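About Pranis

Pranis is a school uniform shop in Trurnville. We sell, fold and ship polo shirts, sweaters and gym wear for 26 schools in the county, and we take back outgrown pieces for resale.

The shop opened on Moon Street with one counter and a rail of sweaters. We moved to Bramivham Road when the orders got too big for the back room. The front is still a walk-in store. Behind it are the shelves, the folding tables and the mail bench.

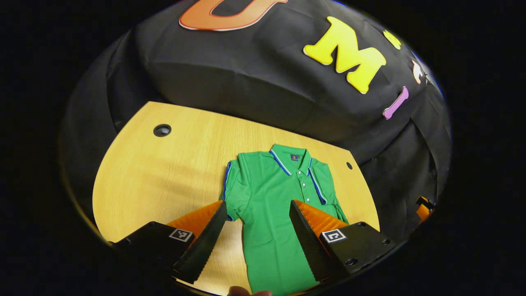 Green short-sleeved polo with blue and white trim, on the table.

Polos are most of what we do. In October we shipped 464 of them, and before the start of the school year the number is higher. Every shirt is opened out and checked at the collar, placket and hems. Then it is buttoned, folded with the sleeves in and stacked by size with the neck label facing up. Shirts with a pulled thread or a missing button go in the repair bin and are sold at half price once they are fixed.

We fold by hand. New staff spend their first six shifts at the tables before they work the counter, and most of them can tell a size 10 from a size 12 without reading the label by the end of it.

How we check a polo
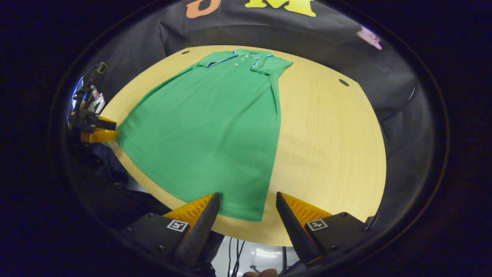
By the Pranis shop staff
Sat 5 May

Lay the shirt face up with the collar away from you. Smooth it from the shoulders down to the hem. Look along the striped trim on the collar and both sleeves for loose stitching, then do up the buttons and look at the placket. Turn it over and check the back and the side seams.

Returns get the same check. Bring them to the counter with the receipt, or mail them to Pranis, 565 Bramivham Road, Trurnville. Resale pieces should be washed first. Store credit is given the same day for anything we can put back on the rail.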